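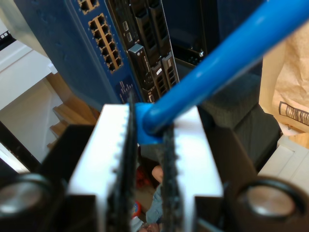 Clirnotura open afternoon: Can machines do the small jobs yet?
Speaker notes, Jhosep Montoya
Allow 30 minutes, with questions at the end.

Opening

Good afternoon, and thank you to Mondal for the use of the hall. The question I have been given is whether a machine can be trusted with ordinary chores, at home or in a workshop. My answer is that it can be trusted with parts of some of them.

(Pause. Ask for a show of hands: who has a machine at home that cleans the floor?)

What we mean by a chore

A chore is seldom one action. Laying a table means opening a drawer, choosing, carrying, and noticing that a chair is in the way. Connecting a cable to a network switch seems simpler, and for a person it is. One picks up the lead, turns it the right way round, finds the port and pushes until the clip catches.

For an arm with two fingers, each of those steps is a separate problem. The cord bends. The plug must face the correct way before it reaches the port. The neighbouring ports look the same as the one required.

The cable task

Please spend some time on this section, as members of the Morkano group have asked for it. In our June trials the arm was asked to fit a patch lead into a named port. It was given 80 attempts and completed 52 without help. Most of the remainder failed at the last stage, with the plug resting against the edge of the port at a slight angle. In six cases the lead slipped in the grip before it arrived.

(Do not hurry the figures. Repeat them if the room is noisy.)

A point to draw out: the table is covered in crumpled brown paper, and a lead left lying on it does not always lie flat. The rack has other equipment in it besides the switch. We consider this a fairer test than a bare bench, as homes and shop floors are rarely tidy.

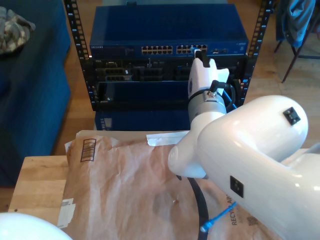

Where the work stands

Machines are good at the same movement in the same place. They are improving at the same movement in a different place. They remain poor at recognising that something has gone wrong and starting again sensibly.

Lurnureck has asked whether the arm could be left to work alone overnight. Our present advice is that a member of staff should remain in the room.

Questions likely to be raised

Cost: refer to the printed sheet.
Jobs: say plainly that the trials did not study this.
Speed: a trained person is quicker at this task, and we expect that to remain so for the coming year.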